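25 Apr 2022

Figueroa came up with a new plan for the snack counter and I read it twice on the bus, hoping it would get shorter. It's 28 pages about where to put drinks and chips. I could have done it on a napkin. The old plan was to leave things out until they were gone, and I never heard a complaint.

The idea they bought from Canel is that people snack less if the counter is kept almost bare. A couple of cans, a bag of chips, lots of empty surface. Supposedly you look at it, you feel calm, and you walk away. I looked at it and wanted the chips. 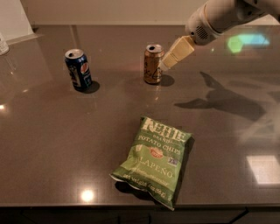 I also don't believe the part about choice. Put a Pepsi next to a fizzy water and people are meant to drift toward the water by June. Says who? I've been drinking cola at four in the afternoon for six years and I have walked past a lot of fizzy water in that time. Moving it a few inches closer to my hand isn't going to do much. And potato chips are potato chips. A green bag doesn't make them a salad, whatever the plan says about "fresh colors."

The counter does look nice cleared off, I'll give them that. It's so shiny now that every can throws a shadow, and I suppose every crumb will show too. The stuff that used to live there has gone into the cupboard over the sink, where I can't reach it without the step stool. So that's one way to get people to snack less.

The bill from Canel was $804. I asked what we got for it besides the 28 pages and was told there's a follow-up visit. At the old Nimau office we had a cardboard box with a slot for quarters and it worked fine.

Had soup for dinner. Still thinking about the chips. Need to buy some tomorrow, and stamps, and call Griter about the bathroom fan again.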